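4. Placing containers and cloths in a shared work area

This section covers the Niltero holder when it is fitted in a workroom used by several people. For kitchens and utility rooms, see section 5.

4.1 Before you start

Check that the holder, the two clips and the drip tray are in the box. The holder takes one round container with a lid. It will not take square bottles or open tubs.

Choose a position where people can reach the container without leaning over other equipment. Leave 200 mm clear on every side of the holder. Cables, vents and moving parts must stay outside this space.

CAUTION: Do not fit the holder above gears, belts or open housings. Loose fibres from a cloth can be drawn in.

4.2 Fitting the holder

1. Wipe the mounting surface and let it dry.
2. Place the drip tray with the raised edge facing out.
3. Lower the holder into the tray until both clips engage.
4. Turn the collar clockwise to the stop.
5. Pull the holder upwards by hand. If it lifts, release the clips and repeat steps 3 and 4.

Note: The collar is marked for left-hand and right-hand mounting. Both positions carry the same load.

4.3 Containers and labels

Keep the maker's label on the container. If the strength is printed as a percentage, this figure must remain readable after the container has been placed. Do not cover it with room labels or tape.

Where a container is refilled, write the contents and the month of filling (for example, June) on a tag and hang it from the collar. Do not write on the lid. Lids get exchanged during cleaning.

The largest stock container that may be kept in the same room is 3000 ml. Larger stock goes in the store. 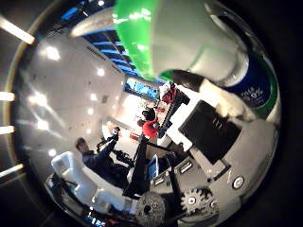 Fig. 7. Dark blue container with green rim and white printing.

4.4 Cloths and other soft material

1. Fold each cloth in half twice before placing it on the tray.
2. Keep the stack below the top of the collar.
3. Put used cloths in a closed bin at the end of each session.

Do not pack wadding or cloth between the container and the holder to stop it rattling. If the container is loose, fit the narrow collar (part 2 in the spares list).

CAUTION: Cloths that have been used with solvent must not be left on warm casings or over ventilation slots.

4.5 Checks during use

Check the collar at the start of each session. Empty the drip tray when liquid reaches the line. If the container has been knocked, remove it and look for cracks at the rim before putting it back.

Replace the clips if they no longer engage with an audible click. Clips from the earlier Bramness holder are shorter and do not fit.

4.6 Room record

Enter the position of each holder in the room record, with the name of the person who fitted it. At the Fledton site, records are kept by Luminița Cârstea. Requests for extra holders or narrow collars go to Margareta Grecu, Furtună stores, before 15:00.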